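PRESS RELEASE
14/12/2023
For immediate use

Wando kitchen oil goes on sale in bigger bottles, and we've finally sorted the lids

Hello from all of us at Prirnia. I'm the one who mixes the oil and answers the emails, so I'm writing this one myself, which means it'll be a bit longer than a press release ought to be. Sorry in advance to anyone trying to squeeze it into a column.

The news first. Wando, our food-safe oil for chopping boards, spoons and worktops, is now available in a 867 ml bottle as well as the little 215 ml one we started with. Both sizes are in the online shop from today and both have the new lid. If you bought the old one you'll know why I'm mentioning the lid. It dripped down the side, it stuck to the shelf, and one customer in a very nice letter compared it to a toddler's beaker (fair). The new one has a proper flip top with a narrow spout, and I've had a bottle lying on its side in my own cupboard for weeks now without so much as a smear on the shelf paper.

The oil itself hasn't changed at all! Same recipe, same faint smell of beeswax, same slightly cloudy look when it's been somewhere cold. Stand the bottle in a bowl of warm water and it clears again.

I started making Wando because I kept wrecking my own boards. I'd been given a lovely one as a wedding present and I treated it terribly. It went in the dishwasher twice. It sat in a puddle by the sink more nights than I'd like to admit, and by the second winter it had a split up the middle you could slide a coin into. I tried sunflower oil from the cupboard, which went sticky and then smelled of old chips, and after that I tried something from a hardware shop that smelled so strongly I couldn't bring myself to cut bread on it. So I started messing about with a saucepan and some beeswax, my neighbours got jam jars of it whether they wanted them or not, and eventually one of them asked if she could buy another.

People write to me all the time asking how often they should be doing this, so I'll put the answer in print and hope it saves a few emails. A new board wants two thin coats, a night apart. After that, once a month is plenty for most kitchens, or whenever the wood starts to look pale and feels a bit rough under your hand. Wash the board by hand with hot water and a drop of washing-up liquid, stand it up on its edge, and leave it until it's properly dry before any oil goes near it. I leave mine overnight and I'd say you should too.
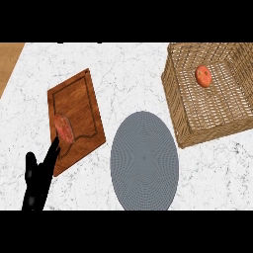

A wooden board on a marble worktop, with the grain running lengthways.

When you put the oil on, go along the grain with an old cotton cloth. T-shirts are perfect, and so are pillowcases that have given up. Use less than you think you need. I see photos from customers with great shiny pools sitting on top, and all that happens then is that the board feels tacky for a week and your onions slide about. A teaspoon does one side of a middling board. Give it half an hour, wipe off whatever hasn't sunk in, and don't forget the ends, where the wood drinks up far more than it does on the flat. Lay the cloth out flat to dry before you bin it, please, preferably outside.

If you keep your board on marble, a quick word. Marble soaks up oil as well, and a greasy patch on a pale worktop is a miserable thing to get out. Do your oiling on newspaper or an old tray and only put the board back when it feels dry to the touch. I learned this at my sister's house and I'm still hearing about it.

Now for the second bit of news. We've teamed up with Vương, the small kitchenware shop that's sold our oil since the very first batch, on a board care box. Inside there's a 215 ml bottle of Wando, a cotton cloth, a block of scouring salt and a card with the instructions on it in type big enough to read without hunting for your glasses. The salt is for smells. Sprinkle it on, rub it round with half a lemon, leave it while you have a cup of tea and then rinse. It's marvellous on garlic and fairly good on fish. It won't do a thing for beetroot stains, I'm afraid, and I've stopped minding those.

The box will be in the shop at Vương and on our own website until the end of February, or until the cloths run out, whichever comes sooner. We've asked for more cloths but I'm not promising anything.

Ralletti, who do our labels, have also given the bottles a bit of a tidy. The colours are softer, the ingredients are on the front where you can see them, and there's a small space on the back for writing the date you opened it. Use it up within 8 months of opening and keep it out of the sun. It won't hurt you after that, but it does start to thicken and it's a pain to spread.

Refills are coming back too. If you've got an empty bottle from us, old lid or new, give it a wash, let it dry out completely and bring it along to Vương, where they'll fill it from the big drum behind the counter. You can't post empties to us, much as I'd like to say yes. We tried it for a while and the parcels arrived in a dreadful state.

A few notes for editors, and then I'll let you get on.

Prirnia makes oils and waxes for wooden things in the kitchen. We work in small batches and everything is mixed, bottled and packed under one roof.

Wando contains food-grade mineral oil and beeswax. It isn't suitable for vegans because of the beeswax. A plant wax version is being tested at the moment, and it's taking ages because I keep changing my mind about it.

Wando can be used on chopping boards, wooden spoons, salad bowls, rolling pins and solid wood worktops. Please don't use it on varnished or painted wood, where it'll just sit on top and collect fluff.

Sample bottles in the smaller size are available for reviewers. Tell us what sort of wood you'll be trying it on and we'll pop a note in with some tips. Product photos and prices can be had from the press page of the Prirnia website, and questions sent through the contact form there come straight to me. I'm usually at the bench in the mornings, so an afternoon reply is more likely.

ENDS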